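The Bedside Loan
Statement of the Vallar Quilt Library to its borrowers and friends, October 9, 2023

The Library wishes to correct certain accounts now circulating in the district concerning the quilt known as Bedside. The following is drawn from the loan register, from correspondence held at Vallar, and from the recollections of staff, who have asked not to be named.

Bedside was received in a flour sack, without a covering letter, in the first winter of the Library's operation. It is a single-bed quilt in greys and browns, pieced from men's shirting and a heavier cloth identified as the product of the Lebrun mill, which had closed some years earlier. The maker is unknown. On receipt it measured five hand spans across the foot. The register of that time was kept by a person who did not trust tape measures, and the Library has never been able to restate the figure with confidence.

Under its founding rules the Library lends quilts to any household in which someone is ill, at no charge, for as long as the illness lasts. Borrowers are asked to air the quilt, to keep it off the floor, and to refrain from repairs. The last of these rules has always been the hardest to enforce. People who sit beside a bed for long periods want something to do with their hands.
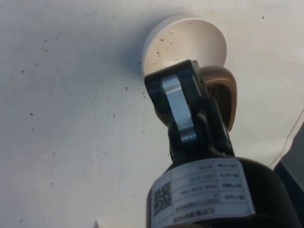

The first irregularity was recorded when Bedside came home from a loan at Ullier. The borrower, a widow, returned it washed and folded, with a jar of quince paste on top. The receiving clerk noted a patch near the lower left corner, blue with a narrow white stripe, that did not appear in the intake drawing. The stitching was small and even and matched the original in every respect. The widow was written to. She replied that she did not sew, that she had never sewn, and that her late husband had owned a shirt of that description and been buried in it.

The clerk filed the reply under General and took no further action. The Library regards this as having been correct.

Further patches were entered after further loans: a piece of yellow flannelette, a square of school serge, and a strip of curtain lining with the hem still in it. In each case the household denied having done the work. In each case the cloth was known to them. It became the practice at the receiving desk to lay Bedside out on the long table and compare it with the most recent drawing before the borrower had left the building, so that the matter could be raised in person. The practice was abandoned after one winter. Borrowers tended to find the patch before the clerk did, and the desk was not a suitable place for what followed.

The Library obtained an outside opinion. A conservator at Ullier kept the quilt for two months and reported that the thread was of a single type throughout, a waxed linen no longer sold, and that she could find no point at which the older work ended and the newer began. She added, in a paragraph the Library had not requested, that she had slept badly while it was in the workroom and then, toward the end, extremely well. She returned her fee.

It has been put about that Bedside is withheld from some households and sent to others by preference. This is incorrect. Bedside is issued in strict order of application, like every other quilt in the collection. It has gone to people who recovered and to people who did not, and no pattern has been established between the two. Several borrowers who made a full recovery were found to have added a patch as well. One of them, a boy, identified his as the pocket of a dressing gown he had lost on a train. He asked whether he might put his hand in it. The clerk on duty allowed this, and he found the ticket.
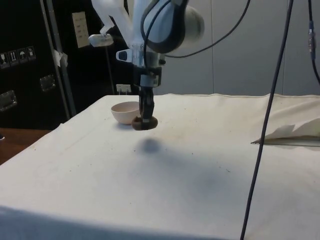 The question of size must also be addressed. A quilt to which cloth is added ought to become larger, and by now Bedside should cover the floor of the reading room. It does not. It continues to fit a single bed. Staff have looked for the patches that ought to have been displaced and have found them all present, including the blue with the white stripe. The present drawing occupies nearly 1000 sheets and is kept in the map cabinet. It is accurate, and it cannot be assembled.

In the light of this, the Library has resolved as follows.

Bedside will remain in circulation. Requests to purchase it, including the generous offer from the owners of the former Lebrun premises, are declined with thanks.

The drawing will be discontinued. Clerks will instead enter in the register a short description of any new patch, in the words used by the borrower.

Borrowers will no longer be asked whether they made a repair. The printed card enclosed with each loan has been amended to remove the question, and existing stocks of the old card may be used up with the line struck through in ink.

Borrowers who wish to sit with the quilt before returning it may do so in the small room behind the receiving desk, which has been fitted with two chairs and a lamp. No booking is needed. The door does not lock, but staff will knock.

Finally, the Library has been asked whether any patch has been added while the quilt was held at Vallar, between loans. The register shows one. It is a piece of green drill of the kind once used for the clerks' overalls, and it was entered on the morning after the first clerk's funeral by the person who had succeeded to the desk. The entry gives the position and the colour. Under Household, the new clerk has written "Ours".

Applications for loan may be made at the desk or by post.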